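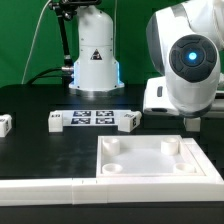

한 참가자는 마지막 면담에서, 바벨을 더 무겁게 만들지 않고도 스쿼트가 어려워질 수 있다는 사실을 여덟 번째 주가 되어서야 받아들였다고 했다. 우리가 이 절을 쓰면서 가장 자주 되돌아간 것이 이 말이다. 정체기에 들어선 중급 훈련자에게 바닥 자세에서 잠깐 멈추는 스쿼트를 시키면 무엇이 달라지는가, 그리고 그 변화가 멈춤을 뺀 일반 스쿼트로 얼마나 옮겨 가는가를 묻는 연구였는데, 수치로 잡히는 변화만큼이나 훈련자들이 자기 동작을 설명하는 방식이 바뀌는 과정이 흥미로웠기 때문이다.

4. 논의

4.1 바닥에서의 멈춤과 정체 구간

이번 개입은 8주 동안 진행되었고 Clernitz와 Kostport의 훈련장에서 같은 프로그램을 썼다. 분석에 들어간 멈춤 스쿼트는 모두 1382세트이다. 멈춤 조건을 배정받은 훈련자들은 가장 깊은 지점에서 움직임을 완전히 세운 뒤 코치의 신호에 맞춰 일어섰고, 대조 조건의 훈련자들은 같은 횟수를 평소 속도로 반복했다. 두 조건의 주당 세트 수와 휴식 시간은 맞추었다. 부하까지 똑같이 맞추지는 못했다. 멈춤이 들어가면 같은 무게가 훨씬 무겁게 느껴지기 때문에, 부하는 각 훈련자가 두 번쯤 더 들 수 있겠다고 판단하는 무게로 정했다.

결과에서 먼저 눈에 띄는 것은 상승 초반의 속도이다. 멈춤 조건에서는 허벅지가 수평을 막 벗어나는 구간, 흔히 '걸리는 지점'이라고 부르는 바로 그 높이에서 바벨 속도가 떨어지는 폭이 줄었다. 대조 조건에서도 속도가 조금 좋아지기는 했지만 개선은 주로 상승 후반, 이미 힘든 고비를 넘긴 다음에 나타났다. 같은 최대 중량의 증가라도 어디서 벌어들인 것인지가 다르다는 뜻이고, 정체기를 다루는 코치라면 이 차이를 그냥 지나치기 어려울 것이다!

가장 그럴듯한 설명은 탄성 반동의 제거이다. 일반 스쿼트에서는 내려가면서 늘어난 근육과 힘줄이 방향 전환을 도와준다. 멈추는 동안 이 도움은 상당 부분 사라지고, 훈련자는 가장 불리한 관절 각도에서 거의 맨바닥부터 힘을 만들어야 한다. 몇 주 동안 이 일을 되풀이하면 해당 각도에서의 힘 발현이 좋아진다는 생각은 등척성 훈련의 각도 특이성에 관한 기존 논의와도 잘 맞는다. 다만 우리는 근전도를 측정하지 않았으므로, 근육 수준에서 무슨 일이 있었는지는 추론으로 남겨 둔다.

그림 4.
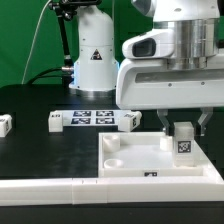

멈추고 있으면 허리가 풀리는 순간이 그대로 느껴져서 숨을 대충 쉴 수가 없었다는 것이 Kostport에서 훈련한 어느 참가자의 소감이었다. 비슷한 이야기가 훈련 일지 곳곳에 나온다. 평소 속도로 내려갔다 올라올 때에는 복압이 조금 새더라도 반동이 실수를 덮어 주지만, 바닥에서 기다리는 동안에는 몸통의 긴장을 계속 유지해야 하고 그것이 무너지면 일어서기 전에 벌써 알게 된다. 코치들이 말로 아무리 설명해도 잘 전해지지 않던 '버티는 느낌'이 멈춤 한 번으로 전해졌다는 점은 우리에게도 무척 반가운 발견이었다.

4.2 몸통 자세와 호흡

몸통 자세에 관한 결과는 예상보다 뚜렷했다. 멈춤 조건의 훈련자들은 후반부 세트에서 상승을 시작할 때 엉덩이만 먼저 들리는 양상을 덜 보였다. 엉덩이가 먼저 올라가고 가슴이 뒤처지면 스쿼트는 순식간에 굿모닝에 가까운 동작이 되고, 부담은 허리와 엉덩관절 쪽으로 몰린다. 멈춤이 이 습관을 곧바로 고친 것은 아니다. 처음 두 주에는 오히려 양상이 나빠진 훈련자가 적지 않았다. 바닥에서 지친 다리가 힘을 내지 못하니 익숙한 방식으로 도망치려 한 것으로 보이며, 부하를 한 단계 낮춘 뒤에야 자세가 자리를 잡았다.

호흡 지시는 단순하게 두었다. 서서 숨을 들이마시고, 배와 옆구리를 사방으로 밀어낸 상태로 내려가고, 멈춤을 지나 고비를 넘긴 뒤에 내쉰다. 숨을 참는 시간이 길어지는 만큼 어지럼을 호소하면 그 세트는 중단했고, 혈압 관련 병력이 있는 지원자는 모집 단계에서 제외했다. 따라서 여기서 말하는 효과를 그런 병력이 있는 사람에게까지 넓혀 말할 수는 없다.

발목 가동성이 부족한 훈련자에게서는 또 다른 모습이 나타났다. 이들은 바닥에 머무르는 동안 체중이 앞꿈치로 쏠렸고, 스스로 그 사실을 금방 알아차렸다. 뒤꿈치가 높은 역도화로 바꾸거나 발 간격을 조금 넓히는 것만으로 멈춤이 편해졌다는 기록이 여러 차례 나온다. 멈춤이 일종의 자가 점검으로 쓰인 셈인데, 처음부터 의도한 용도는 아니었지만 현장에서 가장 환영받은 부분이기도 했다.

4.3 멈춤의 길이

예비 시험에서는 멈춤을 최대 5초까지 늘려 보았다. 긴 멈춤이 더 큰 효과를 줄 것이라는 기대가 있었고, 우리 연구진도 꽤 들떠 있었다. 그런데 멈춤이 길어질수록 쓸 수 있는 부하가 눈에 띄게 내려가고, 훈련자들이 바닥에서 자세를 바꾸며 쉬는 자리를 찾기 시작했다. 종아리 위에 허벅지를 얹고 기대듯 앉는 경우가 대표적이다. 겉보기에는 멈춰 있어도 긴장은 빠져나간 상태여서, 시간을 늘린 의미가 없어진다. 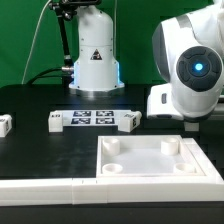

그래서 본 시험에서는 코치가 움직임이 멎은 것을 확인한 뒤 속으로 둘을 세고 신호를 주는 방식으로 통일했다. 초시계만큼 정밀하지는 않지만 실제 체육관에서 그대로 쓸 수 있는 방법이고, 두 훈련장의 코치들이 며칠 만에 비슷한 감각을 공유하게 되었다는 점에서 만족스러웠다. 훈련자 혼자 세게 하면 무게가 무거울수록 셈이 빨라진다. 우리도 직접 해 보았는데 예외가 없었다.

멈춤의 깊이는 각자 허리의 중립을 지킬 수 있는 가장 낮은 지점으로 정했다. 일률적으로 더 깊게 앉도록 요구했다면 골반이 말리는 훈련자가 늘었을 것이다. 대신 한번 정한 깊이는 개입 기간 내내 유지하게 했고, 깊이가 달라진 세트는 속도 분석에서 뺐다. 이 기준 때문에 자료가 줄기는 했지만, 얕아진 스쿼트의 빨라진 속도를 향상으로 잘못 읽는 일은 피할 수 있었다.

4.4 일반 스쿼트로의 전이

코치들이 가장 궁금해하는 것은 결국 멈춤 없이 들 때의 무게이다. 두 조건 모두 최대 중량이 늘었고, 평균 증가폭만 놓고 보면 차이는 크지 않았다. 그러나 개입 전부터 상승 초반에서 자주 실패하던 훈련자만 따로 살펴보면 멈춤 조건 쪽이 더 나은 경향을 보였다. 거꾸로 상승 후반, 거의 다 일어선 높이에서 실패하던 훈련자에게는 뚜렷한 이점이 없었다. 이런 훈련자라면 체인이나 밴드처럼 위로 갈수록 저항이 커지는 방법을 먼저 시도해 볼 만하다.

이 구분은 실무적으로 무척 쓸모가 있다. 정체기가 왔을 때 프로그램 전체를 갈아엎는 대신, 최근에 실패한 반복이 어느 높이에서 멎었는지부터 살펴보면 된다. 옆에서 찍은 휴대전화 영상이면 충분하다. 바닥 가까이에서 멎었다면 주 훈련 가운데 하루를 멈춤 스쿼트로 바꾸고, 본 운동의 무게를 평소보다 낮게 잡아 세트마다 여유를 남긴다. 우리 자료에서는 매 세트를 한계까지 몰아붙인 훈련자일수록 후반 주차에 속도가 떨어졌다.

훈련량 기록에는 일지 프로그램인 Dreltutero를 썼다. 여기에 쌓인 메모 301건을 따로 읽어 보니, 초반에는 무게가 가벼워 자존심이 상한다는 식의 불만이 많다가 중반을 지나면서 발바닥 압력, 무릎의 방향, 숨의 타이밍 같은 구체적인 말이 늘어난다. 정식 내용 분석을 거친 것은 아니어서 강한 주장을 할 생각은 없다. 그래도 훈련자가 자기 동작을 더 세밀하게 말하게 된다는 것은 코치에게 큰 자산이고, 후속 연구에서 제대로 다루어 볼 가치가 충분하다.

4.5 한계

무엇보다 부하를 주관적 여유로 정했기 때문에 두 조건의 실제 부하가 달랐다. 멈춤의 효과와 가벼운 부하의 효과를 완전히 갈라놓을 수 없다는 뜻이다. 대조 조건에 가벼운 부하의 일반 스쿼트를 하나 더 두었다면 이 문제를 상당히 덜 수 있었을 것이다. 또한 코치는 누가 어느 조건인지 당연히 알고 있었고, 멈춤 조건의 훈련자에게 무의식중에 더 많은 조언을 건넸을 가능성도 남는다.

참가자가 모두 중급 훈련자였다는 점도 고려해야 한다. 초보자는 어떤 방식으로 훈련해도 빠르게 늘기 때문에 멈춤의 몫을 가려내기 어렵고, 숙련된 역도 선수나 파워리프터는 이미 멈춤을 훈련에 넣고 있는 경우가 흔하다. 수면과 식사는 자기 보고에 의존했다. 단백질 섭취를 성실하게 적은 훈련자와 거의 적지 않은 훈련자가 섞여 있어, 이 변수를 분석에 넣는 것은 포기했다.

개입이 끝난 뒤의 지속 효과도 아직 모른다. 멈춤을 빼고 몇 달이 지나도 상승 초반의 속도가 유지되는지, 아니면 주기적으로 다시 넣어 주어야 하는지는 이번 설계로 답할 수 없다. Oshima 훈련장에서 준비 중인 후속 시험에서는 개입 뒤에 일반 스쿼트만 하는 기간을 두고, 벤치프레스의 가슴 위 멈춤도 함께 비교할 예정이다. 벤치프레스는 바벨이 몸에 닿는 지점이 분명해 멈춤을 판정하기가 한결 쉽고, 스쿼트에서 본 구간별 속도 변화가 상체에서도 나타날지 우리로서는 몹시 기대하고 있다.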